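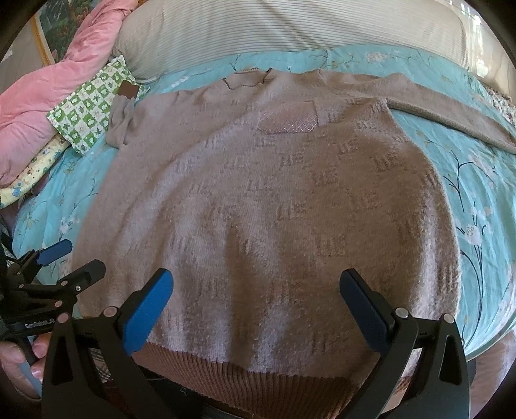
Betska Set-up Guide Issue 7 Page 60

Checking the garment mask before you trust it

Rosa will give you a mask for any picture you feed it. It will also give you a confidence score, and the score will usually be high. Neither of these means the mask is right. The score tells you how sure the model is, and we have seen it very sure about a pillow.

This section covers the mask check, the hem and neckline check, and the handoff to the planner (Chala). Do it once for each new room and again when the bedding changes. The release notes for Rosa say that a change of background needs no new set-up. We have left this section in the guide anyway.

Before you start

You need a working install of Betska, at least one recording that opens in Onov without errors, and a lens calibration file that matches the camera on the gripper. If you copied the calibration file from another unit, stop and make a new one. Files from two units of the same model can look close enough to pass the built-in test and still put the hem in the wrong place near the edge of the view.

Keep the raw recording. Several of the steps below write over the label layer, and the Undo command in Onov only goes back as far as your last save.

Choosing a test recording

1. In Onov, open the recording list and sort it by background, with patterned backgrounds at the top.

2. Pick a recording where the garment lies on something busy. A plain T-shirt on a plain table proves very little, although it makes a nice demo. The pink and brown sweater on the turquoise flowered bedspread is closer to what you want: there is a repeated pattern on the knit, a different pattern under it, and stripes on the pillow beyond.

3. Check that daylight reaches part of the garment. Washed-out knit is where Rosa tends to lose small motifs, and a test without it will flatter the model.

4. Choose a single moment with both main finger pads in view and the garment between or beyond them. Press Mark. Onov saves the marked moment as your reference.

Note: Do not crop the reference to make it tidier. Rosa was trained on the full wide view, dark corners included, and a cropped reference gives a mask you will never see again in use.

Running the mask

5. Open the Perception tab and choose Rosa from the model list. Leave Smoothing off. The default is on, and smoothing hides exactly the ragged edges you are trying to find.

6. Set Gripper Mask to Fixed plus Moving. The Fixed setting alone removes the body of the tool but leaves the fingers, and blue finger pads against a turquoise bedspread are an easy thing for a color-based filter to get wrong.

7. Press Run. The mask appears as a tinted layer over your reference.

8. Turn the layer off and on with the space bar while you look at the outline. Do this slowly. A mask shown at full tint looks better than it is.

What to look for

Sleeves. A sleeve lying out flat is the easy one. A sleeve that is bunched and folded in near the shoulder is harder, and Rosa may cut it away from the body as a second item. In the Objects panel, both sleeves must have the same object name as the body. If they do not, use Merge, then Save Label. Merging fixes this one label. It does not teach the model anything, whatever the pop-up message says about learning from your corrections; that needs a training run.

Trim and patches. Thin dark trim at a neckline can be read as a gap. A glittery patch can be read as a separate object, a hole, or noise, depending on the light. On our test sets the patch came out as a separate object most often. Click on the patch. If the Objects panel shows any name other than the garment, treat the mask as failed, even if the outline around the outside is perfect.

Shadow. The gripper can throw a shadow over the knit just above the hem. Check that the mask does not stop at the shadow line and pick up again at the ribs. If it does, raise Shadow Tolerance one step at a time. We do not recommend the Auto setting. It compares the result against Rosa's own score, so it is asking the model to mark its own homework.

Other cloth. Comforters, checked fabric, loose floral pieces and the covers at the side of the bed all have folds, and folds look like garments to a model that has seen a lot of garments. Scan the outer part of the view as well as the middle. A stray region there may look harmless on screen, but Chala does not know that you were ignoring it.

Caution: Never delete a stray region by painting over it in the reference. This clears it for the test and leaves it in place for live use. Add an ignore area in the Workspace tab, or clear the cloth from the bed.

Hem and neckline check

Chala plans folds from a few named points. It takes the hem and the neckline from the mask, then works out which way up the garment is. Much of the trouble people report as bad planning starts here.

9. Open the Landmarks tab and press Find.

10. Look at the hem line. It should follow the band of ribbing. In a wide-angle view a straight hem will appear bent, and the line should bend with it. A perfectly straight hem line drawn across a curved hem means that the lens correction is missing or is being applied twice.

11. Look at the neckline. Where the back layer shows a little above the front, there are two edges close together, and Rosa may jump between them. Drag the line to the front edge. If you prefer the back edge, use it on every label in the set. The model can live with either choice but it does badly with a mixture.

12. Press Test Direction. An arrow should run from hem to neckline. If it points the other way, press Flip and write the file name down. Flip is useful for a single bad case, but a folder full of flipped labels is a model problem and should be reported as one.

Note: Find will place every landmark even when part of the garment is hidden. A placed point and a seen point are drawn in the same color in this version. Hover over each point and read the tag. Points tagged Guessed should be checked by eye or removed.

Handing off to Chala

Open the Planner tab and load your checked reference. Set Motion to Preview Only. In this mode Chala draws the path and sends nothing to an arm.

Set Path Samples to 1000. Lower settings finish sooner and produce paths that look sensible in Preview, which makes them tempting. Higher settings are offered in the menu, but we could not find a garment that was folded better by using them, and the wait is annoying.

Run the preview 12 times on the same reference. The start point of the grasp should land on the same part of the hem each time. If it wanders, go back to the mask. Do not use the Average Paths command to settle it. The average of two usable grasps on either side of a fold can be a grasp on the fold itself, and Chala will draw that path in the same confident green as any other.

Caution: Preview does not model friction, stretch, or cloth caught under the garment. A clean preview means that the path fits the map Chala was given. It says nothing about what the knit will do once it is pinched. Keep the first live runs slow and keep a hand near the stop button.

About hand-held recordings

Recordings made with a hand-held gripper are good material for perception. We are less convinced about them as a direct source of motion. A person's wrist makes small corrections that no arm in our supported list can copy at the same speed, and Betska's retargeting tool deals with this by smoothing them out. Sometimes the corrections were the whole trick.

If you want to use the motion as well as the pictures, turn on Show Removed Motion in Onov and compare the two tracks near the moment of contact. Where they part, keep the recording for mask training and leave it out of the motion set. Check the linkage too. The Moving setting in Gripper Mask expects the fingers and the linkage to be tracked together, and a linkage that has been left out will turn up as an object on the bed.

Problems and fixes

The mask is empty. The calibration file is probably missing. Rosa reports this as No Garment Found, which is misleading.

The mask covers the bedspread. Smoothing is on, or the garment and the bedding are too close in brightness. Turn Smoothing off first, then lower the exposure.

Brown motifs show as holes. Set Fill Pattern to On and run again. If holes remain along the outer edge, leave them and fix the label by hand, as Fill Pattern will start adding background if you push it.

The score is high and the mask is wrong. Save the reference, attach both to a report, and fail the check. There is no setting for this one.

The planner refuses a mask you have checked. Look for a Guessed tag you missed. If there is none, reload the reference. Chala keeps the old mask in memory when a label is saved from another window, and this has been listed as fixed before.

Next: Setting ignore areas in the Workspace tab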